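I figured the robots would be loud. I'd driven out to Flumholm in January with earplugs in my coat pocket, all set for a racket, and the first thing I heard at Kerkance was two people arguing about soup!
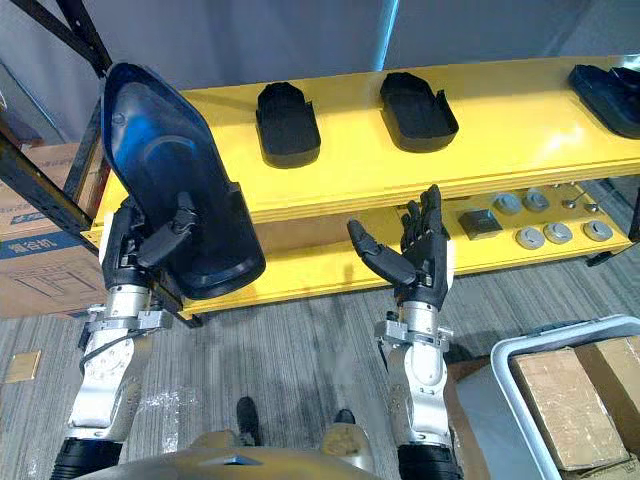
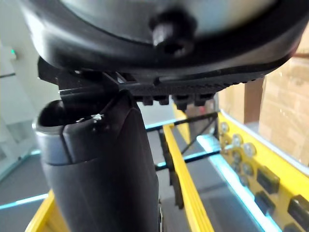 Ataahua Pomare runs the shell line, and she used to work it by hand. Pick up a shell, set it in its tray, reach for the next one, 850 times on a slow shift and 1,000 on a busy one. Her right shoulder still clicks (she made me listen). Now she looks after the robots, and the part she likes best is sorting out why one of them keeps fumbling a grip. "I used to go home and not remember my day," she told me.

It hasn't been all sunshine. The crew is 31 people, same as before, but the overtime is mostly gone, and a couple of the older hands miss that money badly. One guy moved over to packing at Stubbs, across the road, and I don't blame him. The training was rushed too – two afternoons and a binder from Gronard, the installer, that everybody hates.

I asked Ataahua if she'd go back to the old way. She thought about it for a good long while. She does miss the talking, she said, because when your hands know the job you can gab all shift. Then a tray needed straightening and off she went.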